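Lasora calls for binding ventilation and heat rules on live animal transport

Press release
Issued 3rd August
For immediate use

Lasora, the animal protection association, has today submitted a formal request to the transport ministry for binding limits on temperature and waiting time in the road haulage of live pigs and poultry. The request is accompanied by a technical annex and by a draft amendment to the existing licensing conditions for hauliers.

The current conditions require that animals be carried with "adequate ventilation". The term is not defined. No upper temperature is stated for the animal compartment, no position is specified for sensors, and no duty exists to keep the readings after the journey has ended. An inspector who stops a vehicle can record the conditions at that moment, but has no means of establishing what they were earlier in the journey.

Lasora first raised the matter in January, following complaints concerning vehicles left standing outside the Hosard slaughterhouse with animals on board. The district veterinary office replied that the vehicles held valid licences and that no breach could be established from the material supplied. The association then asked which material would have been sufficient. The office answered that temperature records from inside the compartment would be needed, and confirmed that hauliers are under no obligation to produce them.

The association considers that an offence which can be proved only with records held by the operator, and which the operator need not hold, is unenforceable in practice. The draft amendment is intended to close this gap.

What the amendment would require

The draft contains the following provisions:

Each deck of a vehicle carrying live pigs or poultry would be fitted with at least 2 temperature sensors, placed at animal height and away from air inlets.

Readings would be taken at fixed intervals from the start of loading until the last animal has left the vehicle, including all periods in which the vehicle is stationary.

Vehicles arriving at a slaughterhouse would be unloaded within 2 hours. Where this cannot be done, the slaughterhouse operator would provide shade, water and mechanical ventilation, and would notify the official veterinarian in writing.

Records would be kept for 6 months and handed to the veterinary authority on request, in a format that cannot be altered by the haulier.

Responsibility for animals waiting at the premises would be shared between haulier and slaughterhouse from the time of arrival at the gate. At present the slaughterhouse becomes responsible only when unloading begins, and a vehicle queuing on the approach road falls to the haulier alone. 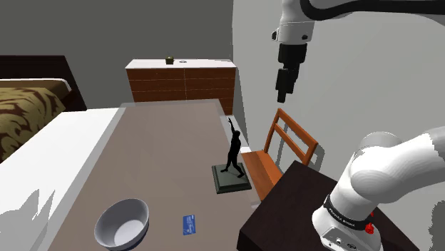 Replying for the haulage side, Drivetell accepted that a recording duty was workable but objected to the unloading limit. Drivers do not control the queue, it stated, and a haulier should not face penalties for a delay caused by a stopped slaughter line. It asked that any fine for late unloading be addressed to the premises, and that the cost of fitting sensors to older trailers be taken into account.

Lasora has examined these points and has revised one clause as a result. Under the revised text, a haulier who can show from the vehicle record that arrival took place at the booked time would not be liable for subsequent waiting. The association has not accepted a general exemption for older trailers, as these are the vehicles most likely to lack mechanical ventilation. It has proposed a transition period of 4 months for fitting the sensors.

Enforcement

The annex also deals with inspections. Roadside checks on livestock vehicles are at present carried out mainly during office hours, while a large share of journeys to the Hosard premises take place at night or in the early morning. Lasora asks that the inspection plan be matched to actual arrival times, and that the annual plan be published after the year to which it relates has ended.

The association further asks that decisions not to proceed against an operator be issued with written reasons. In the case raised in January, the complainants received notice of the closure without any explanation of the evidence considered. A request for access to the file is pending.

A parallel submission has been made to the municipality of Sýkora, through which the approach road to the slaughterhouse passes. It asks the municipality to designate a shaded standing area with a water connection, so that vehicles are no longer held on open tarmac. The municipality has acknowledged receipt and has placed the submission on the agenda of its next planning meeting.

Next steps

The ministry is required to state whether it will open a consultation on the draft. Should it decline, Lasora will apply for a review of the licensing conditions on the ground that the ventilation requirement is too vague to be applied.

The full text of the draft amendment, the technical annex and the correspondence with the district veterinary office are available from the Lasora press office on written request. Personal details of the complainants have been removed from the correspondence.

Notes to editors

Lasora's request concerns road transport only. Rail and sea transport are governed by separate conditions and are outside its scope.

"Waiting time" in the draft means the period between arrival at the gate and the start of unloading. Time spent at staging points during the journey is counted as journey time.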